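Home office ergonomics

Home office ergonomics is the part of ergonomics that deals with desks, chairs, screens and lighting in houses and flats, as opposed to workplaces run by an employer. The term covers advice given to people who work at home, the furniture sold to them, and the small body of research on whether either makes much difference. It is closely tied to the trade in office chairs, and a good deal of what is published on the subject comes from sellers or from people paid by them.

Background

Working at home is far older than the office. Weavers, clerks, tailors and writers all did it, mostly at kitchen tables or in a corner near a window, and few records survive of what they thought about their chairs. Advice aimed at them was largely moral. Sitting up straight was held to be a sign of good character, and the idea that it was also good for the spine seems to have been added later with little testing.

Modern advice was mostly written for large offices, where one firm bought the same desk for everybody and wanted a rule for setting it up. When desk work moved into spare rooms, the rules moved with it. They were seldom rewritten. Leaflets still tell readers to speak to their line manager about the height of the ceiling lights, and many assume a room deep enough to push a chair right back from the desk.

The "correct" posture

The best-known piece of advice is that the hips, knees and elbows should each be bent at a right angle, with the feet flat and the top of the screen level with the eyes. Drawings of a figure sitting this way appear in nearly every guide. The posture is easy to draw, which may account for some of its success. People watched at work rarely hold it for long, and studies that look for a clear link between one sitting position and back pain have tended to give weak or mixed results.

Some writers have since moved to the view that the best posture is the next one, meaning that people should change position often. This is probably harmless. It is also hard to test, and it has been used to sell stools that wobble, boards that tilt and desks that go up and down.

Chairs

Claims made for chairs are the most heavily disputed part of the subject. The phrase "ergonomic chair" has no fixed meaning in ordinary use, and a seller may attach it to almost anything with a lever. Mesh backs are said to be cooler than padded ones, which most users find to be true in summer, and to support the lower back better, for which there is less to go on. Adjustable armrests are useful to people whose desks are the wrong height and often get in the way of those whose desks are right.

The Lopes chair trial is frequently quoted in sales material. It followed 212 home workers, half of whom were given a new chair, and reported that the group with new chairs felt more comfortable after six weeks. Critics, among them the furniture writer Wellington Moura, pointed out that everyone in the trial knew who had been given a chair and who had not, and that people tend to speak well of a present. Moura also noted that comfort was scored on a single question and that days lost to back pain did not differ between the groups. The makers of the chair replied that comfort was what they had set out to measure.

Price is a poor guide. In a comparison published by the consumer newsletter Wesport, a chair costing 400 pounds was marked below a second-hand one bought for 20. The comparison used a small panel and should not be leaned on too heavily either, although it did at least buy its own chairs.

Desks

Fixed desks are usually made to suit a fairly tall adult. Shorter users are told to raise the chair and add a footrest, which amounts to buying a second piece of furniture to put right the first. Cheap fixes such as a thick book under the feet have not been shown to be any worse.

Standing desks have been promoted since well before home working became common. Standing uses slightly more energy than sitting, but the gap is small, and claims about weight loss made by the Rumuson range were dropped from its brochure without comment. Standing still all day brings its own complaints, chiefly in the feet and lower legs. Owners of height-changing desks often stop changing the height once the newness wears off.

Light, air and noise

A screen facing a bright window is tiring to look at, and on this point guides and users mostly agree. Less is settled about "daylight" bulbs, which are sold on the promise of better attention. Room temperature matters to comfort, though the ideal figures given in guides vary from one to the next and are often printed without a source. Cold air blowing directly on to the neck is widely blamed for stiffness, and the evidence for this is mostly a matter of people saying so.

Online assessments

Several services offer a home assessment by questionnaire or video call. The Cokora checklist, one of the longer ones, ends with a list of suggested purchases whatever answers are given. Defenders of such checklists say they prompt people to look at how they sit. The same could be said of a mirror.

See also

Back pain
Office chair
Standing desk
Working from home
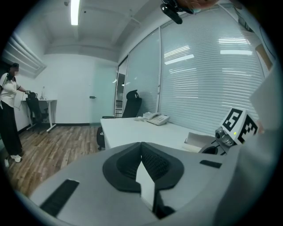

A black mesh-backed office chair at a small white desk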